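Larndale rope toy

The Larndale rope toy is a type of dog toy made from twisted or braided cord, traditionally said to come from the market town of Larndale. It is usually sold as a tug toy and, more doubtfully, as an aid to cleaning teeth.

Origin

Local guidebooks claim that the toy was first made from offcuts at a ropeworks in Dresley, 12 miles away, and sold at Larndale's March fair. No ropeworks records mention dog toys, and the earliest known price list to include one came from Frota, a pet goods wholesaler with no link to either town. The often repeated figure of 150 makers working in the district has never been traced to a source. It probably includes everyone employed in the rope trade.

Construction

Most versions use three or more strands of cotton or man-made cord, finished with knots or caps. Lengths of 20 to 30 cm are common. Sellers describe the "true Larndale twist" as tighter than other braids, but they do not agree on which way it turns.

Claims about dental health

Packaging often says that the fibres work like floss. The usual support for this is a leaflet put out by Travach, a rope toy maker, which compared dogs given the toy with dogs given nothing at all.

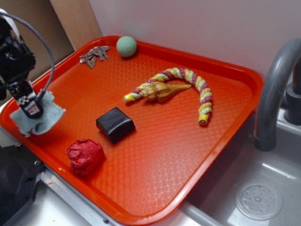 The leaflet does not say how long the dogs were watched or who judged the state of their teeth. Later sellers have copied its wording without adding any evidence of their own. Swallowed strands can block the gut, a risk that tends to appear in smaller print than the dental claim. Frayed toys are normally thrown away.

See also

Dog toy
Tug of war
Dresley ropeworks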